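Home Reviews Workshop Garden Search

Clesto 400 tape measure: my opinion after one winter

I bought the Clesto 400 in November, when I started to make shelves for the flat of my mother. My old tape had lost its first centimeter, and every board I cut was a little wrong. The shop also had a Honeter for less money, but its lock was weak already in my hand.

The first thing I noticed is that the blade stands out well without bending. I work alone most of the time, so this matters to me more than the price. I can push it across a doorway and read the number from my side. The lock button is stiff in the first weeks, then it becomes normal. The numbers are printed on both sides of the blade — very useful when you measure a ceiling from below.

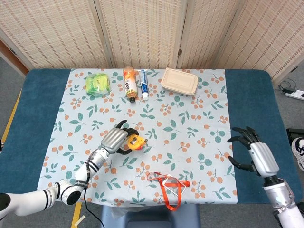
The hook at the end moves a little, as it should, for inside and outside measures. Mine was correct from the beginning. I compared it with a steel ruler of 300 millimeters and saw no difference. For the longest shelf I needed 846 millimeters, and I marked four boards one after another. All four went between the walls without sanding.

I have two complaints. The belt clip scratches painted furniture, so I removed it with a small screwdriver. Also the return is too fast, and it hit my finger more than once. Lalit Nishad, my neighbor, has the older model and he says the return was slower there.

I would buy it again for work inside the house. For a garden or a long fence it is too short, and I would take the Jarnitach with the open reel.

Contact | Copyright Kılıçarslan Reviews | Back to top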